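## Setting a Place at the Table

*Otholm Children's Library, Home Skills Sheet*

Setting a place means putting out the things a person needs for a meal. A simple place has a plate and a cup. Younger children often use plastic ones, as plastic does not break as easily as china.

The plate goes down first, in front of the chair. Most plates have a raised rim, or edge. The rim helps to keep peas, sauce and crumbs from sliding onto the table.

The cup comes next. It stands upright near the plate, within easy reach. Hold a cup by its side and keep fingers away from the top, where people drink.

A short cup is a good choice for a first try. A tall cup tips over more easily when it is bumped.
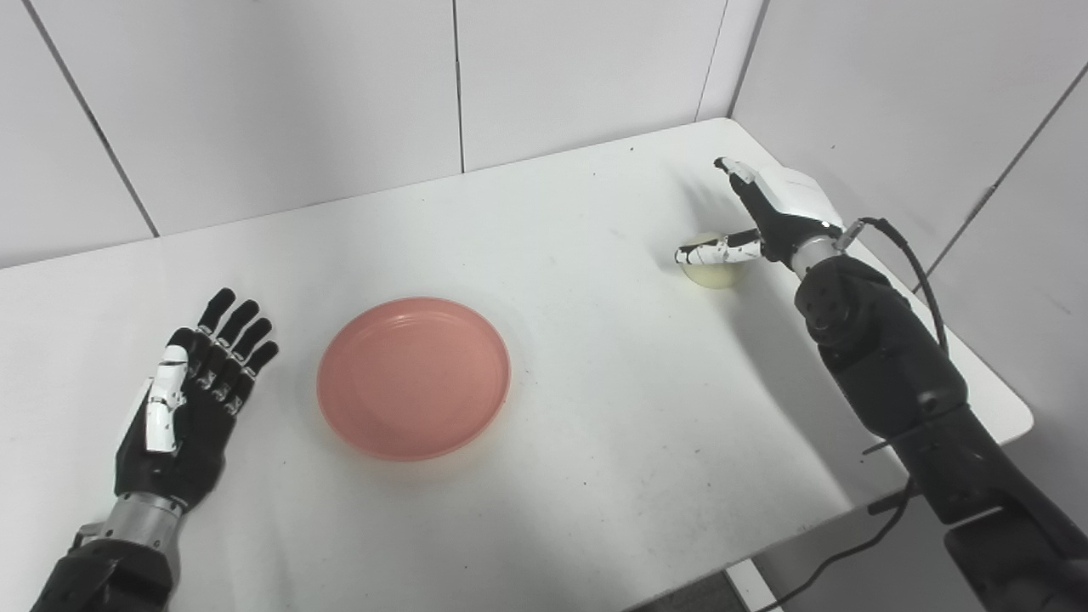

Forks and spoons may be added once the plate and cup are in place. In many homes the fork goes on the left and the spoon on the right. Families have their own customs, and children should ask an adult which one is followed at home.

Text: Aisling Hennessy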